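FOR IMMEDIATE RELEASE

Oct 16, 2021

Perkeo Opens Return Program for Empty Snack Wrappers in 118 Neighborhood Stores

Customers can bring empty chip, cookie and candy wrappers of any brand and receive store credit

Perkeo, the family-owned group of neighborhood grocery stores, announces today the opening of its wrapper return program in all 118 of its locations. Starting this week, every store has a collection box near the entrance, where customers can leave the empty wrappers of chips, crackers, cookies, candy bars and similar snacks. The program accepts wrappers of all brands, also those which are not sold at Perkeo.

Most snack wrappers are made of several thin layers, often plastic together with a very thin layer of metal. The layers keep the food fresh for many months, but they are difficult to separate again. For this reason the usual household recycling in our region does not take them, and they go out with the ordinary trash.

The program was first tested in September in seven stores. During that month, customers of these stores returned 2,254 bags of wrappers. The result was higher than the company had planned for, and the collection boxes in two of the stores had to be exchanged for larger ones already in the second week.

"We believed that people would come one time, from curiosity, and then forget," said Chia-jung Kan, program manager at Perkeo. "But we saw the same families come back each week with a full bag. Many of them asked us why we did not start sooner, and I must say that it is a fair question."

How the program works

Customers can pick up a free collection bag at any cash register. The bag holds wrappers from two or three weeks of normal snacking in a household of four. When the bag is full, it is closed with the paper strip and put in the collection box. The cashier scans the code on the receipt slip, and a credit of 50 cents is added to the customer's Perkeo card. The credit can be used for any product in the store, with the exception of gift cards and stamps. A household can return up to five bags in a month.

Wrappers should be empty and shaken free of crumbs. It is not necessary to wash them. Please do not fold them into small knots, as folded wrappers cannot be sorted by the machine and must be opened again by hand.
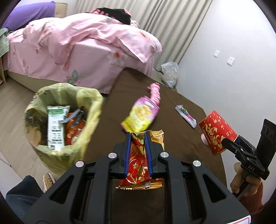 Chia-jung Kan added that the question she hears most often in the stores is about paper boxes and drink cartons. These are not part of the program. They should continue to go in the household recycling, where the local rules allow it. Also not accepted are yogurt cups, meat trays, coffee capsules and pet food bags, the last because of the smell during storage.

What happens with the wrappers

The full boxes are collected by the delivery trucks of Perkeo, which in the past returned from the stores to the warehouse partly empty. No additional trips are needed. From the warehouse the wrappers are brought to Bomanis, a processing company which has worked with mixed plastics for many years. Bomanis sorts the material, shreds it and presses it into solid boards. The boards are dark gray, heavy and resistant to rain.

The first boards will be used by the furniture workshop Yeh, which will build 500 outdoor benches for schoolyards and bus stops in the towns where Perkeo has a store. Towns and schools can apply for a bench until the end of the year. The application form has one page and can be picked up at the customer service counter. Benches will be delivered in spring, with screws and ground anchors included. The installation is to be done by the town or the school.

Material for schools

Together with the program, Perkeo offers a free teaching package for grades three to six. It contains a poster, a set of wrapper samples cut open to show the layers, and a workbook with the title "Model Kitchen", in which the children draw their own kitchen and decide where each kind of waste has its place. Teachers can order the package through the store manager of their nearest Perkeo. Delivery takes two weeks.

About Perkeo

Perkeo operates 118 neighborhood grocery stores and one central warehouse. The company started as a single fruit and vegetable shop and is today led by the third generation of the founding family.

Press contact

Chia-jung Kan, Program Manager, Perkeo
Photos of the collection boxes and sample boards for editorial use are available on request. Interviews can be arranged by phone or in the store.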